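Chapter 5

The Shared Desk: Leaving a Workspace Ready for the Next Person

In this chapter you will:
learn to tell desk items, personal items and shared items apart
practise a full desk reset from start to finish
look closely at small things that come in pairs or sets
write a reset card for a workspace you know well

Key words: reset, home position, set, divider, grommet, hot desk, lost property

Opening

Think about the last time you sat down at a desk that someone else had just left. Was there a pen without its lid? A cup with a ring of tea under it? A charger that belonged to who knows? Now think about the other kind of desk, the one where you drop your bag, open your notebook and get straight into it. The difference between those two desks is usually a few minutes of somebody's time, and it's a skill you can learn. I love teaching this chapter. Students come in expecting it to be dull, and by the second activity they are arguing about where a stapler should live!

In Chapter 4 we looked at storage rooms and filing, where things stay put for months. A shared desk moves much faster. At the Wiltitari office of Tusto, a travel booking firm we will visit all through this unit, there are 34 desks on one floor and none of them belongs to anyone. Staff pick a desk in the morning and clear it in the afternoon. The same desk might be used by a trainee until lunch and a team leader after it. We will follow that desk through a whole day, starting at the end, with the reset.

What is a reset?

A reset is the job of returning a workspace to its home position. The home position is simply the way everyone has agreed the desk should look when it's ready to use. It might be very bare (a clean surface and a chair pushed in) or it might include a few things that stay, such as a lamp or a pad of sticky notes. Either is fine, as long as it's agreed and written down.

Notice that a reset isn't the same as cleaning. You can wipe a desk until it shines and still leave someone's glasses on it. You can also put every single item away and leave a sticky patch behind. A good reset has both parts, and it goes in order: things first, surface second.

Sorting what you find

Before you move anything, sort it in your head. Most things on a shared desk fall into one of these groups.

Desk items stay with the desk. The divider along the back, its clamps and the cable grommet (the round hole that lets cords drop through the top) are all part of the furniture. You check them and leave them where they are.

Personal items leave with their owner. Water bottles, earbuds, phones, keys and lunch containers belong here. So do notebooks, unless your workplace supplies them.

Shared items go back to a common spot. Spare paper cups are a good example. So are staplers, tape and the good scissors.

Some things sit right on the line, and those are the interesting ones. Sticky notes might be a desk item in one office and a shared item in the next. A laptop could be personal, or it could be signed out from a trolley each morning. When you aren't sure, look at the reset card for that desk, and if the card doesn't say, ask.

Small things and sets

Big items are easy. You won't often walk away from a laptop without noticing. Small items that belong to a set are where resets go wrong, so we give them a step of their own. A set is any group of things that only works properly when it's complete: a pen and its cap, a calculator and its cover, a pair of earbuds and the case that holds them.

The rule is short. Bring the set together before you move any part of it. If the case travels to your bag while one earbud is still on the desk, you've turned one neat set into two nuisances. With the case open in front of you, you can see what's in it and what's still to come.
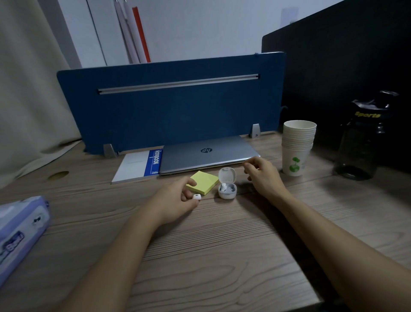

I'd do the small stuff last, wrote Foulkes in the margin of our trial edition, because if you clear the big things first there's nowhere left for an earbud to hide. It's a fair point, and plenty of people work that way. Lifting a laptop or a notebook does open up the desk, and a small white thing is far easier to spot on bare wood grain than among papers.

We still teach small sets first, for one reason: a laptop sliding towards a bag can sweep a pen cap straight off the edge, and then you're on your hands and knees under the divider. Try both ways in Activity 5.2 and see which suits you. If your class prefers the Foulkes order, write it on your card and use it every time. Sticking to one order matters more than which order you choose.

The five-step reset

Step 1. Stop and look. Keep your hands off the desk while you sort everything in your head.

Step 2. Close up the sets. Caps on pens, earbuds in cases, lids on bottles.

Step 3. Clear the personal items. Stack flat things such as laptops and notebooks together, then collect the things that stand upright. Make sure drinks are closed before they go anywhere near a bag.

Step 4. Return the shared items. Nested cups can be carried as one stack; hold them from the outside so your fingers stay away from the rims.

Step 5. Wipe and check. Work from the back of the desk to the front. Look behind and underneath, and give the divider a gentle push to see that its brackets are firm. Report a loose one before you leave.

A full reset at Tusto takes a new starter 12 minutes on the first try. By the end of August, most of the trainees had it down to 5. They hadn't learned to rush. They had learned what belonged where, and they'd stopped picking things up twice.

Talk about it

With a partner, choose a desk you both use, at school, at home or in the library. What is its home position? Do you agree? If you don't, great, because you've found a desk that needs a card!

Activity 5.1: Draw the home position

Draw your chosen desk from above. Mark the desk items in one colour and the shared items in another. Leave personal items off altogether. Swap drawings with another pair and see whether they could set up the desk without asking you anything.

Activity 5.2: Two orders

You will need a desk, a closed laptop or large book, a notebook, a drink bottle and at least two small sets. Reset the desk using the five steps, then lay everything out again and use the Foulkes order. Jot down anything you dropped, forgot or had to pick up twice. Keep your notes, as you'll need them for the Kasik Library case study in Section 5.3.

Coming up in Section 5.1: who owns the middle of the table?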